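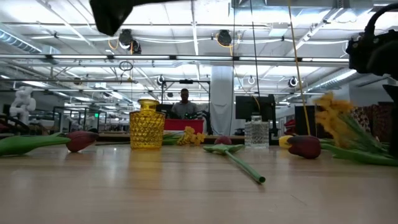 Is the Lambrakis two-arm kit worth the money for somebody who mostly wants it to handle light, awkward things like flower stems?
It depends on how much of your own time you're willing to put in — the arms are good, the grippers are decent, and the software that ships with it will take you an evening or two of muttering before it behaves.

Forums > Buying Advice > Arms, Grippers & Kits > Lambrakis two-arm kit for delicate handling

fernbank_ron
Original post

Hello all, and thank you in advance, because I've been reading this board for months without posting and you've already talked me out of two bad purchases. My wife and I run a small flower studio and do a lot of table arrangements. I'm the one with the engineering background (retired, pumps and valves, nothing glamorous), and I've had it in my head for a good while that I'd like a pair of arms on a bench in the back, putting stems in vases. Artificial ones to begin with, since you can drop those all day long and nobody cries.

I've narrowed it down to the Lambrakis kit and the Muvov bench set. The Muvov is cheaper and everybody seems to own one. The Lambrakis people will also sell you their Fudivness training plan on top, where you send in your demonstrations and they send back a tuned model. Has anyone here paid for that? I'd be very glad to hear from people who have used either one on something thin and bendy, as every review I find is somebody stacking blocks.

marrow_lane
Reply

Welcome, Ron! Glad you finally spoke up. I've had the Lambrakis since October and I'm fond of it, warts and all. I do tulips and small bunches with mine, silk and plastic, going into two vases: a wide-mouthed one and a narrow-necked one. The wide one is a pleasure. You can come in a bit crooked and the flared rim more or less forgives you. The narrow one is where you find out what you bought. My best run so far was 49 good insertions before it jammed a stem against the lip and bent it double.

Two things I'd tell you before you order. First, spread the stems out on the table with some space between them and point them every which way, because if you lay them all neatly in a row while teaching it, it will only ever know how to pick up a neat row. Second, budget for a second set of finger pads. The stock ones are a touch hard and they skate on a smooth plastic stem. I went to softer ones and stopped swearing so much.

I haven't tried Fudivness, so I'll leave that to others.

tolliver88
Reply

I'm going to be the grump and say get the Muvov. I have used both (my brother-in-law has the Lambrakis, I have the Muvov) and for picking up a stem and dropping it in a jar I couldn't tell you which was which with my eyes shut. The Lambrakis is smoother, sure. It's also heavier, and you need a stout table under it or the whole business shivers when both arms swing at once. Put the difference toward a better camera and some decent lights and you'll come out ahead.

marrow_lane
Reply

I have to disagree, with affection. Smoothness is most of the job with flowers. A bunch with ruffled heads keeps wobbling after the arm stops, and the jerkier the stop, the longer you stand there waiting for it to settle. On a single tulip I'd grant you there isn't much in it. Pick up a whole bunch by the stems and carry it across the table and I think you'd see it.

tolliver88
Reply

Slow the Muvov down, then! Mine runs at half speed and the flowers hardly nod.

Catriona Skinner
Reply

I can speak to Fudivness, as I paid for it last year and have mixed feelings, which I'll try to be fair about. It cost me $694 and they asked for 12 hours of demonstrations, all of which you have to record yourself. That was a lot of evenings with a cup of tea going cold next to me. The model that came back was very good with the vases I'd used and rather poor with any others. Clear glass gave it particular trouble. I have one with a cut pattern all over, and the arm would line up beautifully and then come down an inch to the side, quite confidently.

I wrote to them and they were kind and prompt, and told me to record more with the clear vase in different spots. They were right and it improved, but I'd already spent my included retraining by then. So my advice would be to mix up your glass from the very first day, colored and clear, tall and short, and move them between takes even when you're tired of it.

As for the arms, I'm with marrow_lane. I like them a great deal.

fernbank_ron
Reply

This is wonderfully useful, thank you. Catriona, did you find a shiny table made it worse? Our bench has a gloss finish and I was wondering whether I ought to put a cloth over it.

Catriona Skinner
Reply

I did wonder about that too. I ended up putting a matte mat down for a couple of weeks and it helped a little with the reflections, but flat stems were harder to pick off it because the fingers would pinch up the mat as well. I went back to bare wood. If your overhead lights are the long strip kind, it might be worth moving the bench a bit before you cover it up.

ospreypaul
Reply

Has anyone mentioned Flatar yet? They make a gripper that bolts to the Lambrakis wrist, longer and thinner in the finger, and it gets under a stem lying flat much better than the stock one does. Took me 8 minutes to swap over and I am not handy. Wears faster, I'll warn you, and the tips can catch on leaves. With tulips you've got those big broad leaves right where you want to grab, so teach it to take hold below them, nearer the cut end, and you'll have a much easier time getting it into the neck.

marrow_lane
Reply

Seconding the Flatar fingers. I'd forgotten they were out for this model. Ron, if you're ordering anyway, ask whether they'll bundle them.

tolliver88
Reply

So now he's buying the expensive arms AND the extra fingers AND the training plan. Ron, my offer stands, you're welcome to come and see the Muvov before you spend anything. Bring some flowers.

fernbank_ron
Reply

I may well take you up on that — and I'll bring a narrow vase to keep you honest. I think I'm leaning Lambrakis with the Flatar fingers and leaving the training plan until I've made my own mess first. Will report back once the bench is cleared, which my wife says could be a while.

Posted in: Arms & Grippers, Two-Arm Kits, Owner Opinions

Contact the moderators | © 2026 Posts belong to their authors | Back to top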